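Ultby Opens Its Doors in Dillport, and Up to 700 Visitors Come to Watch Robots Handle Laundry

DILLPORT – Ultby welcomed neighbors, students and local employers to its Dillport workshop in March for an open day built around a job most of us do at home every week: dealing with a pile of cloth.

Doors opened at 10 a.m., and the line was already past the parking lot. Up to 700 people came through before closing, including 157 students from Dillport schools who had signed up for the morning tour.

The main draw was Gornlow, the two-fingered arm that Ultby has been teaching to pick up, spread out and fold small pieces of fabric. Visitors stood behind a low rail and watched it work through one cloth after another, with engineers on hand to talk about each attempt. A bin of spare towels was passed through the crowd so people could feel how differently a thin cloth and a thick one behave when pinched at a corner.

"Cloth is wonderful to work on and it drives us up the wall," said Lindiwe Nel, who leads the Gornlow project. "A box stays the same shape when you grab it. A towel has a new shape every single time, and the arm has to look at it fresh. When it gets a corner on the first try, the whole room cheers, and we cheer too!"
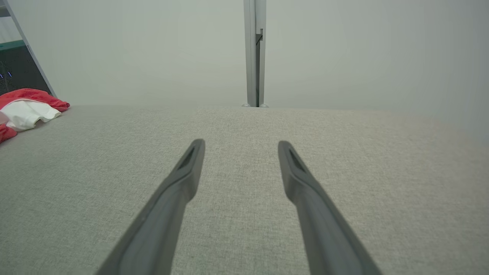
Gornlow's open fingers over the upholstered work surface, with red and white cloths at the far left.

Much of the talk around the rail was about the view from the arm itself. A small camera rides near the fingers, and its picture was shown on a large screen so visitors could follow along. Several of the younger guests stayed at the screen through both morning runs.

Over the past year the team has recorded 475 hours of practice with towels, napkins and washcloths. Ognjen Hoxha, who runs the practice sessions, brought out a stack of the team's handwritten notes and let visitors leaf through them.

"People asked better questions than we ask ourselves," Hoxha said. "One girl wanted to know if it could do a fitted sheet. I told her I can't do a fitted sheet."

The afternoon was given over to Negri, the linen service across town that has been advising Ultby on how folding is done in a working laundry. Its staff ran a hand-folding table next to the demonstration – easily the loudest corner of the building – and taught anyone who wanted to learn a three-part towel fold.

Ultby plans to hold a second open day in the fall, with a longer evening session for people who work during the day. School groups can ask for a place through the front office in Dillport.

About Ultby
Ultby develops robot arms for handling fabric and other soft goods. The company is based in Dillport.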